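Trivik Bin-Picking Cell – Planning and Set-Up Guide
Section 3. Budgeting and Ordering Before Installation

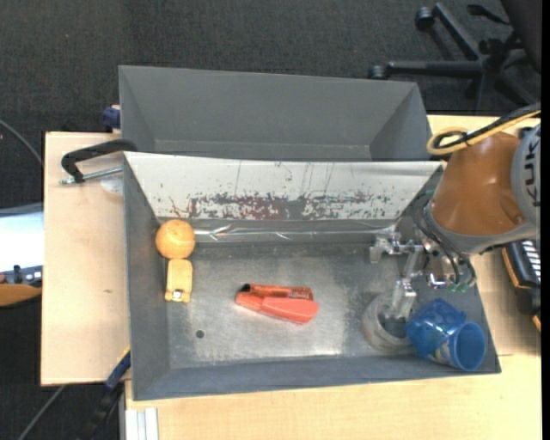 Figure 3-1. Arm and gripper working in the front bin, with second bin behind.

3.1 Scope

This section covers the items to be priced and ordered before the arm is delivered. The arm and its controller are quoted separately (see Section 2). Prices are in US dollars, before tax and freight.

3.2 Fix the bin layout

1. Decide on one bin or two. Two bins placed back to back, as in Figure 3-1, allow transfer from one to the other without moving the base of the arm.
2. Measure the inside width of each bin at the floor and at the rim. Sloped walls reduce the usable floor area.
3. Enter both sets of measurements on the Drisora planning sheet. The sheet returns the shortest finger length that will reach the corners.
4. Order clamps for the bins. Screw-type C-clamps are suitable for wooden tabletops.

Note: Bins of different widths may be paired. Plan reach from the wider one.

3.3 Price the gripper and spares

1. Select the gripper body from the Jovutora list. The two-finger body is $3678.
2. Add one spare finger set at $774. Do not defer this line to the second year.
3. List the objects to be handled, including round, hollow and thin-walled items. Cups and open containers may need a finger to enter the rim, so allow for this in the finger width.
4. Add wall liner and clear tape. Metal bins wear where the fingers make contact – see the scuffed band on the sloped far wall in Figure 3-1.

Caution: Finger sets from Stergiou use a different bolt pattern. They require an adapter plate, part 29, ordered at the same time.

3.4 Cables and floor space

1. Allow slack for cables and hoses carried over the arm, and check it at full wrist rotation.
2. Budget for ties and sleeves as a separate line.
3. Mark the reach of the arm on the floor plan. Keep chairs, walkways and operator stations outside it.

Caution: Do not shorten supplied cables to tidy the run. This voids the cable warranty.

3.5 Lead times

Gripper body: 12 weeks. Finger sets and adapter plates ship with the body if they are on the same order. Orders placed after May are scheduled for the next build period.

Send the completed planning sheet to Viorica Milošević, Trivik Applications, before issuing a purchase order. Changes made after the order is accepted are quoted as new items.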